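Can a machine fold laundry yet?
General discussion, 2 pages

torvin_k
23 Apr 2023
My sister runs the linen room at a small hotel in Breltstead and keeps asking me when she can buy something that folds. I told her five years. She says I said that in January too. Towels I can believe. Has anyone here seen trousers done start to finish?

pegboard77
Two arms on a table can get a grip on a waistband. The hard part is the lining and the legs sliding over each other.
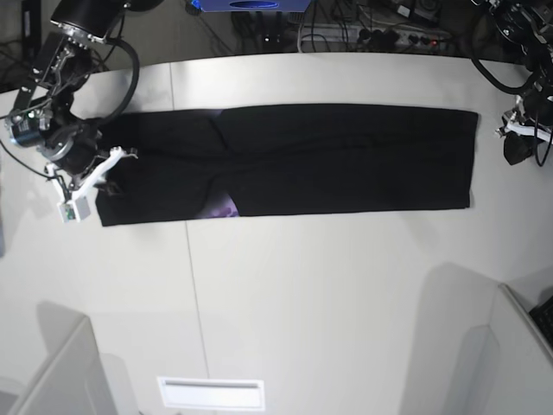
mossgate: I don't agree that cloth is the hard part. We priced a Mirura folder for the shop at 2660 a month and the folding was fine. Somebody still had to feed it every piece, right side out.

torvin_k
So you didn't take it?

mossgate
No. A person at a table was cheaper.

pegboard77
That's a feeder machine though. Arms that pick up the garment themselves are a different thing. Slow, yes, but slow is OK overnight.

dell_r
Not if it drops one and stops. I'd wait.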